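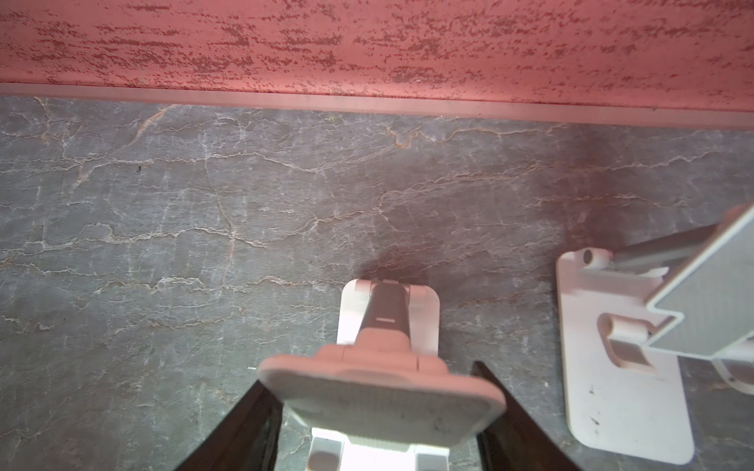
*Fig. 1. White stand on veined dark stone.*

## Session 6: Offscreen sound, or who is banging on the pipes

Before we start: the screening copy of *Undeck* runs 58 minutes, and yes, you are expected to stay for all of them.

**Terms you'll need**

- **Diegetic sound:** the characters could hear it, if they were paying attention. In *Undeck* they rarely are.
- **Offscreen sound:** part of the story world, source out of view.
- **Sound bridge:** audio from one scene leaking into the next. Also the commonest way to hide a bad cut.

*Undeck* takes place on a ferry moored at Tretitz. We hear the engine constantly and never once visit the engine room. Most critics call this a metaphor for the state. The production notes call it a budget. 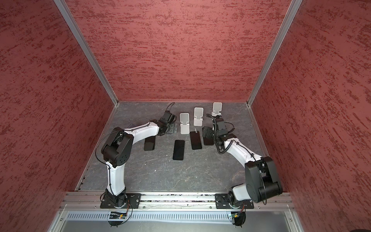 Compare *Kershaw*, where the offscreen neighbour gets more lines than the lead and gives the better performance. By the second reel you know her kitchen, her temper and her opinion of the stairs. Ask yourselves how much of that is in the dialogue and how much is saucepans.

**For the seminar**

1. Pick one scene from either film and watch it 2 times, once with the sound off. Write down what disappears.
2. Find the sound bridge into the harbour sequence. Where exactly does it begin? "Near the start" will not do.
3. Read the *Gavamance* chapter in the course pack. It uses "acousmatic" on every page, so get used to it.

Essays are due in July, to room 814. The box outside the door is for recycling, as several of last year's authors discovered.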